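# Keeping old computers going -- speaker notes

Slides 1 and 2 go up while people are finding seats. Say hello, check the back row can hear, ask who has a dead PC in a cupboard at home. (Expect lots of hands!)

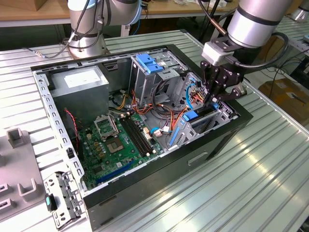
Open tower, side panel off.

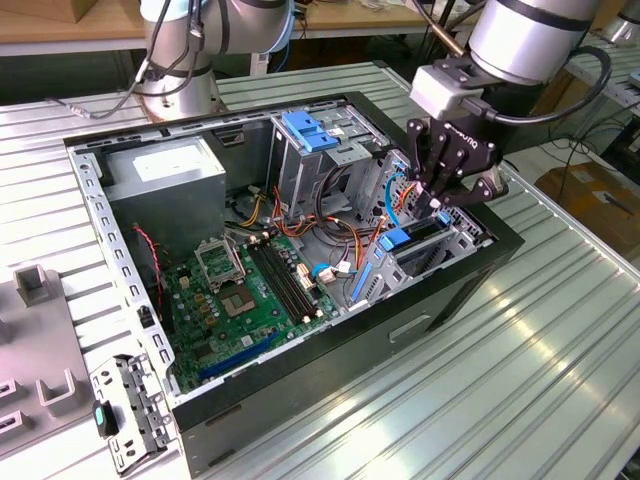

*Talk and notes by Isla Henare | Varkgate Repair Evenings | July 2020*

**Opening**

I love this subject and I'm going to talk too fast, so wave at me. Start with the Baltora story: my aunt's old desktop, "completely broken", on its way to the tip. It needed a new power lead. She used it for another 6 years, mostly for genealogy and an alarming amount of solitaire.

Then the main point of the evening -- most of a tower PC comes apart with one screwdriver, and you're allowed to look inside. Point at slide 2 for the power supply, the big green board and the long blue slot. Don't get stuck here, they'll see a real one after the break.

**What usually goes wrong**

Dust first. Tell them about the machine from the bakery (flour, so much flour). Then tired hard drives, then fans that rattle. Memory that has worked itself slightly out of its slot is my favourite fault of all, as you push it back in and look like a genius.

Ask the room: what was the last thing yours did before it gave up? Take two or three answers and no more. Last time this ate the whole first half.

**What to spend money on**

If you buy a single thing, buy a solid state drive. The difference on an older machine is wonderful, it feels like somebody has opened a window. More memory comes second. Leave the processor alone unless you enjoy that sort of thing (I do, come and find me).

Mention the Brirero box here: second-hand parts, sorted and labelled by Arash, free to anyone who brings a machine along. We've passed on 200 parts so far and he would very much like more screws, please, any screws.

**Safety, said slowly**

- Unplug at the wall before the panel comes off.
- Touch bare metal on the case before you touch a board.
- Never open the power supply itself. Swap the whole unit.
- Back up first. Yes, even you.

Pause after the third one and say it again.

**Old machine, new job**

Music player for the shed. Homework computer. Somewhere to keep the family photos -- Arash Jafarzadeh has 700 scanned slides from his dad on his, and he's happy to show people how he set it up. Mertens Hall has 2 rescued towers in the reading room now, both running Linux, both in use most afternoons.

**Questions, then tea**

Someone will ask about laptops. Short answer: yes, with smaller screws and more patience. We're doing a laptop evening in November, sign-up sheet by the door.

Remember to collect the screwdrivers back in.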